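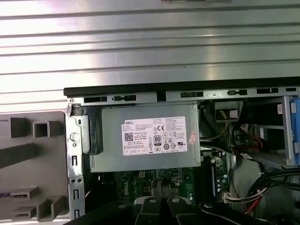 Home Meetings Minutes Parts Wanted Contact

Niranano Computer Reuse Group
Minutes of the March meeting
Room 206, Bunnag Building, Sescombe

Last updated: March

The meeting opened at 6:35 p.m. Kolbrún Sveinbjörnsson was in the chair and also took the minutes. Apologies had come in by email from members on the evening shift at the hospital.

1. Minutes of the last meeting

Accepted with one correction. Under "Donations," the monitors were listed as coming from the library. They came from the school district. The library gave keyboards and a label printer.

2. Matters arising

The second key to Room 206 has been cut and is with the building office. Anyone who needs it signs the sheet at the desk and returns it the same evening.

The sticking window has not been looked at. The building dates from 1980 and the office says all the windows on that side are on the same repair list. Kolbrún will ask for a month, if not a date.

The anti-static mat that went missing before the holidays was found rolled up behind the cabinet. It is to be hung on the hook by the door.

3. Money

The balance is $916. That is after paying for thermal paste, cleaning wipes, and the replacement bulb for the magnifier lamp. The bill from Skurnari for drive cables has not arrived and will come out of next month. It was agreed to hold off buying a second torque driver until it does.

4. Desktop towers

Most of the evening went on this item.

The group has been working through the black office towers. The case is laid on its side with the panel off and everything is done from above. Members who had been working on their knees with the case standing up were asked to try it this way.

The power supply can stay in the case for a processor change. Last month's draft instructions said to remove it first. That step is struck out. The power cord is still unplugged, and the power button held in for a few seconds afterward, before anyone reaches inside.

Cable routing was discussed. Bundles that cross the board should be moved to one side and held there with a loop of soft tie. Hard plastic zip ties are not to be used inside a case, as two boards were scratched by people cutting them off again. The SATA cables may be left attached to the drives if they are long enough to be moved out of the way. If a cable has to come off, put a piece of masking tape on it and write where it goes.

There was a question about the order of work at the socket. The agreed order is: lift the lever, raise the retention frame, take the old processor straight up, set it down in a holder, and look at the socket under the lamp before doing anything else.

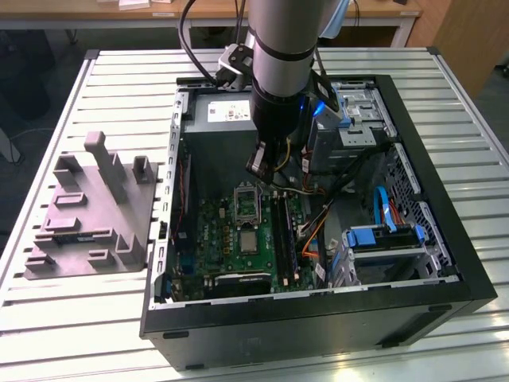

Can the socket be left open while you go and find the replacement processor?

Only for a short time, and only if nothing else is being done over the case. If you are leaving the bench, put the plastic cover on the socket, or close the frame gently if there is no cover.

A member pointed out that the covers keep getting thrown away with the packaging. A jar for them will be kept on the shelf next to the screws. Covers from different sockets do not always fit one another, so people should try the fit before pushing.

5. Handling and storing processors

Processors are to be held by the edges. This has been said before but smeared paste and fingerprints were found on several in the last batch, and one had been put away with dried paste on the underside. Kolbrún cleaned it with alcohol and a lint-free cloth and it will be tested before it goes back on the shelf.

The triangle mark on the corner of the processor has to match the mark on the socket. Check it before lowering the part and check it again once it is in place. It should go down under its own weight. If it rocks or sits high on one side, lift it out and look again. Do not use the lever to force it.
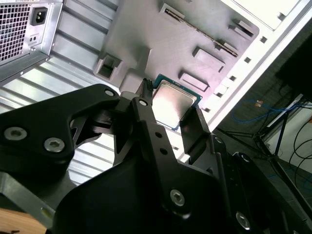
Storage was the other half of this item. Loose processors have been turning up in envelopes, in coin bags, and in one case in a tea tin. From now on they go in the clear clamshell trays, with the model number written on a sticker on the lid. The sticker goes on the tray and never on the processor itself. Trays stand in the top drawer of the cabinet, sorted by socket type, with untested parts at the back behind the red divider.

It was suggested that tested parts should carry the tester's initials. Agreed. A sheet of small round stickers will be bought from the balance.

Paste: a small dot in the middle of the metal lid, about the size of a grain of rice. Some members prefer to spread it with a card. After some discussion it was left to the person doing the work, provided that none gets onto the board.

6. Hard drives

Every drive that comes in is wiped before a tower leaves the room, including drives in machines whose owners say they have already been wiped. The wiping station was out of use for part of the month while its fan was replaced. It is working again.

Drives that fail the wipe go in the locked box for shredding. Skurnari will collect the box when it is full, and they need a few days' notice. Please take the plastic rails off before a drive goes in the box and put them in the tub marked RAILS. We are always short of these, and a drive will not sit properly in the cage without them.

A member asked about optical drives, since hardly anyone who collects a machine wants one. They stay in. Taking them out leaves a gap in the front panel and we have no blanks to fit.

7. The work area

Parts holders are to be kept on the left side of the bench and the tower on the right. This was tried for a month and people found they dropped fewer screws. Left-handed members may swap the sides, and should put things back when they finish.

No drinks on the bench. The shelf by the door is for drinks.

Paper notes have been getting mixed up between machines. Each tower now has its own sheet with the intake number at the top, and the sheet travels with the tower. The sheet for the machine below still has to be filled in past the memory section.
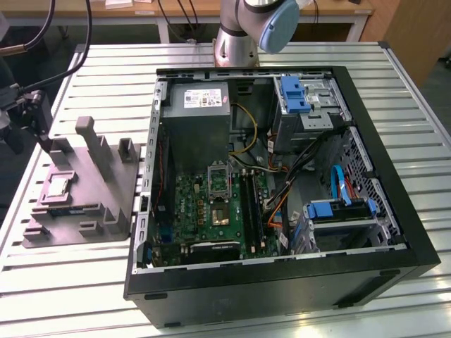
Item 7: tower on its side with the CPU socket open, parts holder at left.

The vacuum is for the floor only. For the inside of cases use the hand blower, out in the corridor with the door shut, and hold the fan blades still with a finger while you do it. The corridor is to be swept afterward. There was a complaint from the office down the hall about dust, and Kolbrún has apologized.

8. Requests for machines

The after-school club at Sescombe has asked for desktops and would take towers without monitors. Agreed, subject to testing. They would like the memory brought up to match across all the machines. This depends on what is in the drawer, and the drawer needs to be gone through first.

A request for laptops was turned down for now. We have none that hold a charge.

9. Any other business

The instruction sheet for processor changes needs a new version with the power supply step taken out and the order of work from item 4 put in. Kolbrún will draft it and leave a copy on the bench for people to mark up in pencil.

The radio is to be kept low when the room next door has a class.

Actions

Kolbrún: window, new instruction sheet, round stickers, reminder to Skurnari about the cable bill.
Anyone free before the next meeting: go through the memory drawer and write up what is there.
All: socket covers in the jar, rails in the tub.

The meeting closed at 8:10 p.m. The next meeting is in the same room at the usual time.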